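About Wurgate Robotics

Who we are

Wurgate Robotics develops mobile service robots that carry, fetch and tidy in offices, schools and recreation rooms. The company was founded by a small group of engineers from Nagano and now maintains its test program in furnished rooms of the kind our customers use every day. Our principal product is the Jota, a wheeled robot with a single arm.

We believe that a company which places machines among people should be open about its failures. For that reason, this page gives space to the most serious fault in our history.

The fault of 15/03/2023

During a routine tidying trial, a Jota unit failed to stop when its operator released the hold button. The arm continued along its planned path for 12 seconds and pushed a game table against a wall. No one was hurt. 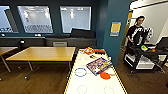 The unit was withdrawn the same afternoon, and all other Jota units were taken out of service for 30 days. Our engineers reviewed 1,767 stop events recorded by the fleet. They found that the stop signal had been sent correctly but had waited behind a backlog of camera data on the same channel. When the robot was asked to sort many small objects at once – a common task in a recreation room – the backlog grew long enough to delay the stop.

An earlier warning had been missed. A short delay was noted in the test log the previous December and was closed as a network problem. Under our present rules, a late stop of any length may not be closed by the team that reported it.

What we changed

The stop signal now travels on its own radio link, known internally as Kison. If the link is lost, power to the arm and wheels is cut without waiting for the main computer. The revised design completed 396 hours of supervised operation before any unit was returned to a customer.
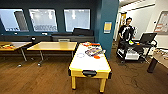 Kohei Fujimoto wrote in reply to our first published report that the new link was welcome, but that he would have liked to see the December log entry mentioned from the start. We accepted the criticism and amended the report.

Operators are now required to test the hold button at the beginning of each session and after every battery change. A unit that fails the test is tagged and may not be moved under its own power.
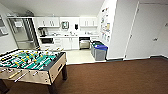 Reporting a safety concern

Customers, visitors and employees may report a concern to our safety office at any time. Reports may be made without a name. Each one receives a written answer, and findings that affect units in service are sent to all Jota customers.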